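Household Materials and Waste, Unit 8
Sorting mixed packaging at the table
Course handout, Zatard Center for Home Studies
Instructor: Geetha Nadar. Lab section: Aravind Panicker.

Read before the Wednesday session. Bring the worksheet from Unit 7.

8.1 Scope

The unit covers light packaging that accumulates when food and small household goods are unpacked: film bags, printed wrappers, foam sheet, foam fruit nets, tissue. Rigid containers are treated in Unit 9 and are mentioned only where they share a surface with the waste. Food scraps are excluded.

8.2 Terms

Film. Thin flexible plastic, clear or translucent, with or without printing. Most film holds air when crumpled and takes up far more volume than its weight suggests.

Foam net. An expanded sleeve of plastic foam with a diamond mesh, slipped over a single piece of fruit to protect it from bruising. A net may lie flat or hold a rounded form. Both forms are the same item for sorting.

Foam sheet. Thin foam supplied flat or rolled. Do not confuse it with tissue of the same color. Foam springs back when pressed lightly; tissue keeps the crease.

Keep items. Anything on the work surface that is in use or still has contents. Keep items are never sorted.

8.3 Work surface

A dining table is acceptable if the waste can be confined to one part of it. Move keep items to the far edge before starting and leave a clear gap between them and the pile. A patterned cloth makes small pieces harder to find, so check it by hand as well as by eye at the end. Creases in the cloth should be smoothed toward the outside. 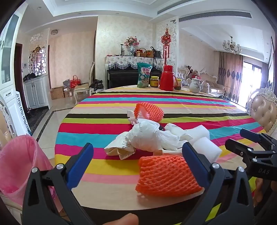
Page last changed: August, G. Nadar

The pile on the striped cloth is a typical mixed load. Two orange-red foam nets are present, the nearer one flattened and the other rounded and open on one side. A translucent white bag is bunched up in the center of the waste, with a folded cream wrapper beside it carrying dark printing. White foam rolls lie to the right. The keep items stand along the far edge: a teal snack bag, two jars with yellow lids, a red thermos flask and a white teapot with a painted branch.

The snack bag should be noted. It is flexible packaging, but its place in the far row makes it a keep item until someone has checked the contents. Position on the table is provisional evidence only.

8.4 Procedure

1. Separate keep items from waste. Resolve doubtful pieces now.
2. Remove the nets first. They catch on film and drag other pieces with them.
3. Open each bunched bag fully and look inside. Small objects collect in the folds.
4. Flatten the film, press out the air and fold it in 3.
5. Unroll foam sheet and stack it flat. Stack the nets separately.
6. Set tissue aside. Clean tissue can be reused as padding.
7. Inspect the cloth, then shake it out away from the table.

Any small object found in the pile is set apart and identified before disposal. Do not assume that it is waste on the grounds of size.

8.5 Reuse and disposal

Foam nets may be kept for storing glass ornaments or for separating stacked cups. Keep no more than 17 per household kit. The limit comes from the Soriano storage trial (see reader, section 3), in which larger stocks were not used up within the term.

Acceptance of film and foam differs by local program. Follow the current local list. If the list does not name an item, enter it on the worksheet as "unresolved" and bring it to the lab section. A recycling symbol identifies the material and does not establish that the item will be collected.

8.6 Recording

Use one line per material. Record the folded volume and the weight in grams. The class scale is checked against a 100 g reference weight before each session; enter the reading in the header of the sheet. Sheets without this reading are returned unmarked.

Corrections to the worksheet go to Viera Říha. Borislav Omerović has the spare scales.

Reading for Unit 9: Trarach reader, chapter on jars and closures, up to the table of lid types.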